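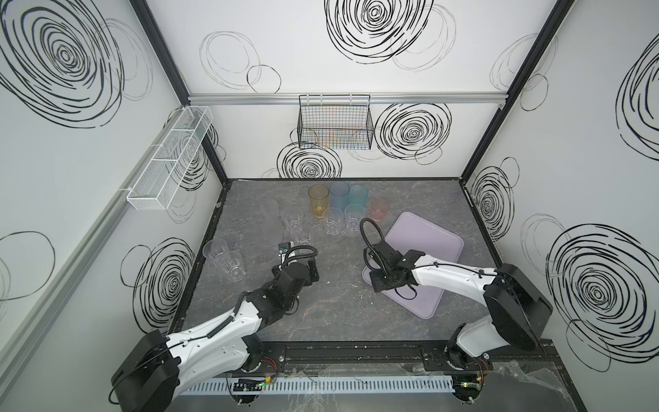
How to check a health claim before you pass it on

Last October a post went round my family group saying that a spoonful of something called Privier in warm water would "reset" the immune system in 9 days. By teatime it had been forwarded by three people I'd trust with my house keys. One of them had already ordered two tubs.

I'm not a doctor. I used to check facts for a regional paper in Vadivlow, and what follows is the routine I still use. It takes some 17 minutes if you do all of it, and you'll often be able to stop at step two.

Step 1. Write the claim down in one plain sentence

Leave out the story about the neighbour's sister. You want something like "taking this powder daily stops you catching colds". If you can't get it into a sentence, there may be no claim in there at all. "Supports wellness" can't be checked, and I suspect that suits the people selling it.

Step 2. Find where it started

Copy an odd phrase from the post and search for it in quotation marks. With the powder, every result led back to one page on the seller's own website. Articles that all copy each other count as a single source, however many there are.

Look at the date too. Old scares come back every couple of years with a new picture on top.

Step 3. Look for the study, then read the dull part

"Studies show" should make you ask which ones. The Privier page linked to something it called the Guletti trial. I clicked through and found a two-page summary with no journal name on it. Skip the opening paragraph and go to the methods. You are looking for:

Who was tested – people, mice or cells in a dish
How many there were
What they were compared with
Who paid

The trial had 9 people in it and no comparison group. They all said they felt better. I generally feel better a week after a cold as well, and I haven't paid for the privilege.

Step 4. Check the expert

Search the name together with the subject. A real doctorate in engineering doesn't make someone an authority on vaccines. If the person is described as a doctor of medicine, look them up on the medical register for their country. The "Szalai Institute" quoted in our post had a very handsome logo and, as far as I could find, no staff and no street address.

Be fair about this, though. Proper experts get things wrong, and health advice does change. One doctor disagreeing with the rest may be right, but I'd want to see better evidence than a video filmed in a car.

Step 5. Ask someone who knows your medicines

A pharmacist will usually talk to you without an appointment. Take the packet or a photo of the ingredients. "Natural" products can interfere with prescribed tablets, and anyone with a weakened immune system should ask before trying one. Don't stop a prescribed treatment on the strength of anything you found online, this page included.

Step 6. Decide what to say

If the claim falls apart, reply privately to whoever sent it. Ask where they saw it and send one link. I once sent eleven paragraphs to a cousin – she muted me until Easter.

If you still can't tell after all that, don't forward it.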